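Home Datasets Models Members Contact

# Calgate Tabletop Pick-and-Place Set

This repository holds demonstration data recorded by the Calgate student robotics project during its second year. The set was prepared for the Grollwood module on learning from demonstration and is released to members and partner schools for teaching and coursework.

## Contents

The release contains 4,000 demonstrations, divided between 12 tasks. Each task folder includes the recordings, a short written instruction and a list of rejected attempts. All tasks are carried out by one person seated or standing at a table, using 2 hand-held grippers, one in each hand.

Objects are small household and toy items, such as a plastic bowl and egg-shaped pieces. The working surface is covered with white paper for the bowl tasks.

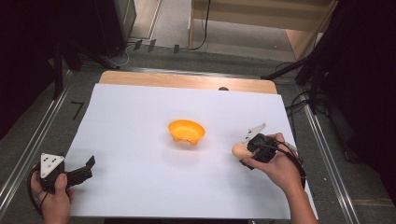
Bowl tasks are stored under `yin/`. Start positions were changed between attempts, and students were asked to work at a steady pace and to keep both grippers over the table throughout. Attempts in which an object was dropped have been kept and labelled as such.

## Known limitations

- Left-handed operators are under-represented.
- Lighting differs between the November recordings and the remainder.
- 4 task folders have no written instruction at present.

## Use

Students should cite the set as "Calgate Tabletop" in coursework. Redistribution outside member schools requires the written agreement of the project. Corrections should be submitted through the Minska issue tracker, stating the task folder and the attempt number.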